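Mostwood Clothing Swap: what changes for the fall round

The July swap brought in 1345 pieces, which is the most we have had in one round. Of those, 800 went home with someone else, and 212 were set aside for the mending table. The remainder was passed on to the Prudavow thrift store on the usual terms. Thank you to everyone who washed and folded before drop-off. It made the sorting go faster than it did in spring.

Coats moved first, as they always do, followed by denim jackets and anything in linen. Formal dresses were slow. We had two full racks of them at the start of the day and nearly the same two racks at the end. If you have a formal dress to give, please hold on to it until the winter round, when people are looking for them.

Raghda Haddad is running the mending table again. She has asked that people pin a note to the garment saying what is wrong with it. A blouse with a split seam under the arm takes ten minutes. A blouse with a split seam that has to be found first takes longer. Missing buttons are fine, and if you still have the spare button that came with the piece, put it in the pocket or tape it to the note.

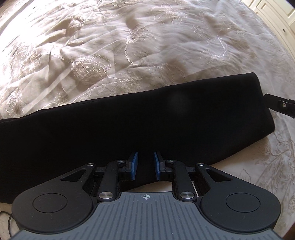
The points system stays the same for everyday clothes: one piece in, one piece out. Shoes are changing. Starting with the fall round, shoes will be traded only for shoes. In July several people brought bags of worn flats and left with boots, and we had complaints, some of them fair. Boots and shoes will be on their own table near the entrance, with Tala Nassar in charge of it. Her decision on condition is final. Soles that have come away from the upper will not be accepted, even if they could be glued.

Belts, scarves and hats count as half a piece each. Handbags count as a full piece. We do not take swimwear, underwear or tights, new or otherwise.

A few of you asked about the blue wrap coat with the Zirunis label that was listed in the last newsletter. It went to Joelle Chamoun, who had the earliest number. Her mother, Siham, has offered to bring a similar one in gray to the next round – same maker, one size larger. It will be numbered like everything else and will not be held for anyone.

Sizing was the other common question. Labels from different makers do not agree with each other, and older pieces run small. We will have tape measures at both ends of the hall, and Lina Mansour will write the waist and chest measurements on the tag for trousers and jackets. For everything else, please try it on. There will be four curtained spaces this time, up from two.

Drop-off forms are due by 2020-08-04. You can leave yours in the box by the front desk or send it by reply to this newsletter. List each piece on its own line with the size and color. We have room for 505 hangers on the racks, so coats, dresses and jackets will be hung first and knitwear will be folded on the tables. If you can lend hangers, the wide wooden kind are best for coats. Write your name on them if you want them back.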